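Home | Programme | Speakers | Notes | Travel | Contact

Who is the slow weekend for? Speaker notes, Helterdale small stays day
Waldemar Górecki, Saturday, December 2, 2006 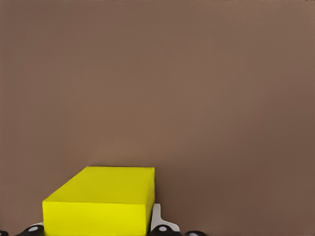 Yellow block on a plain brown surface, computer render.

Start without the microphone if the room is small enough. Thank Henryk Makowska for the invitation and for the lift from the station.

Opening question, hands up: who here has the word "escape" on their website? Wait. Then: escape from what, and did any guest ever say so?

I ran four cabins at Ostura for 11 years. We sold peace and quiet. Our guest book has a great deal in it about the shower and the bread, and very little about peace. Read the two entries on the card. Don't do the voices.

Point one, the hot tub. Everybody is told they must have one. I put in one at Ostura and left the other three cabins alone. Bookings for the tub cabin went up in November and stayed flat in summer. Cleaning took 90 minutes at every changeover. I have never seen a supplier's leaflet with those minutes in it. If anyone has one, I'd like to read it.

Point two, the minimum stay. Stotoseck went to three nights only and says it is delighted. Ask how many midweek gaps it had before and after. I asked and got a nice lunch. Could be fine, I just don't know, and neither do the people copying them.

Point three, the survey. You will all have had it in the post: 1,911 replies, guests "want to reconnect with nature". Look at how the question was put. They were offered nature, adventure or romance. No box for "it was near my sister's" or "it was the only place that took the dog". Half my trade was sisters and dogs.

(If short of time drop the survey and go straight to Głowacki.)

Głowacki. Be fair here, they are in the room. Good beds, proper heating, poor signs on the lane. They spent their money on a new logo. My question to them is the same as to everyone: which guest asked for it?

What I'd do with a small budget: mattresses, outside lights, a drying room. Dull, I know. I can't prove it pays either, and I'll say so before Henryk does.

Questions. He will ask about pricing. Don't get drawn into Sunday nights again.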